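Home | Your Fanska | Setting Up | First Batch | Cleaning | Parts | Contact Clastley

Section 4: Setting Up Your Fanska and Drying Your First Batch of Snacks

By now you should have the Fanska dryer out of its carton, with the paper sleeves off the trays and the registration card put somewhere you'll find it again. If you haven't washed the trays yet, please go back to Section 3 and do that first. We'll wait!

This section takes you through choosing a spot, running the dryer empty, and making a batch of apple slices. We suggest apples for everybody's first try, even if you bought the dryer with mango or sweet potato in mind. They're cheap and forgiving, and if a few come out chewier than you hoped they're still very good chopped into oatmeal.

4.1 Choosing a spot

1. Pick a level counter or sturdy table that can stand a little warmth. The dryer runs for hours at a time, so choose a place where you won't need to shove it aside to make dinner.

2. Leave 6 inches of open space behind the back vent. The sides need less, but don't wedge the dryer in between the toaster and the wall.

3. Plug the cord straight into a wall outlet. Let any slack rest on the counter and keep it away from the edge, especially if you have little ones or a curious cat.

CAUTION: Never set the dryer on a towel, a placemat or a folded cloth. There are vents on the bottom as well as the back, and both must stay clear whenever the fan is on.

CAUTION: Do not run the dryer inside a cabinet or under a low shelf.

4.2 Running it empty

A new dryer has a slight factory smell, a bit like a new hair dryer, and you don't want that in your apples.

1. Slide in all the trays, empty, and close the door until it clicks.

2. Turn the heat dial to HIGH.

3. Set the timer for 30 minutes and press START. The green light comes on and the fan starts up with a low hum. (It's a little louder for the first moments and then settles.)

4. When the timer chimes, open the door and let everything cool completely.

5. Wipe the inside walls with a damp, well-wrung cloth, and then once more with a dry one.

NOTE: If you can still smell something, go ahead and repeat the empty run. Some kitchens are small and some noses are sharp, and a second run does no harm at all.

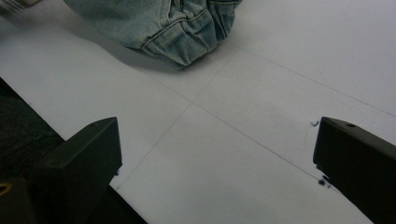

Pale blue denim with double topstitching along the seam.

4.3 Getting the apples ready

Use whatever apples you like to eat. Sweet ones get sweeter as they dry and tart ones get quite lively, so our own habit is to mix the two. Soft spots should be cut away, but a plain old bruise-free apple that has lost its crunch in the fridge drawer is a fine candidate.

1. Wash your hands, the cutting board and the apples. Peeling is up to you. The skins turn a bit leathery, which some people love.

2. Core the apples and slice them across into thin, even rings. If you have the Fahmy slicing guide (sold separately), use its middle slot. A knife works too – just try to keep the slices alike, so that they finish together.

3. Drop the slices into a bowl of cold water with a good squeeze of lemon juice. Let them sit while you cut the rest, then drain them and pat them dry with a clean kitchen towel.

4. Sprinkle on cinnamon if you like. Please hold off on sugar or honey this time, as both drip and make the trays a chore to wash.

CAUTION: The blade on the slicing guide is very sharp. Always use the hand grip, and stop when the apple gets short. Eat the end piece. It's the cook's share.

4.4 Loading and drying

1. Lay the slices on the trays in one layer. They can sit close together, but they shouldn't overlap.

2. Slide the drip tray into the lowest slot, then fill the other slots from the bottom up. If you have only enough fruit for some of the trays, leave the empty ones out.

3. Close the door, turn the dial to MEDIUM, and set the timer. Thin apple rings usually want a long afternoon, so a Saturday when you're pottering around the house anyway is ideal.

4. After the first 60 minutes, open the door and have a look. Swap the top and bottom trays and turn the trays front to back. Use oven mitts; the tray rims get warm.

5. Toward the end of the drying time, check every so often. Take out one slice, let it cool on a plate, and bend it. A finished slice is bendy and leathery, with no wet spot in the middle when you tear it. If it feels damp, give the batch another 30 minutes and test again.

NOTE: Warm fruit always feels softer than it will once it has cooled, so do let your test slice cool before you judge it. Damp weather also slows things down, and so does opening the door to sneak a piece (we do it too).

CAUTION: Do not leave the house or go to bed while the dryer is running.

4.5 Cooling and putting away

1. Press STOP, open the door, and leave the trays in place until the fan has shut itself off.

2. Move the slices to a rack or a big plate and let them cool all the way through before you pack them.

3. Pack them loosely in a clean, dry jar with a tight lid, and give the jar a gentle shake once a day for the first week. If you see any droplets inside the glass, the fruit needs more time in the dryer. If you see any mold, throw out the whole jar.

4. Keep the jar in a cool, dark cupboard. For lunch boxes, the small tins in the Cidodska range hold a nice handful, and they fit in a coat pocket.

NOTE: Dried fruit is easy to eat by the fistful, and a fistful can be a whole apple or more. We like to put a portion in a small bowl and close the jar before sitting down.

Wash the trays in warm soapy water as soon as they've cooled. If fruit has stuck, soak them first and use a soft brush. For the door seal and the fan cover, see Section 5.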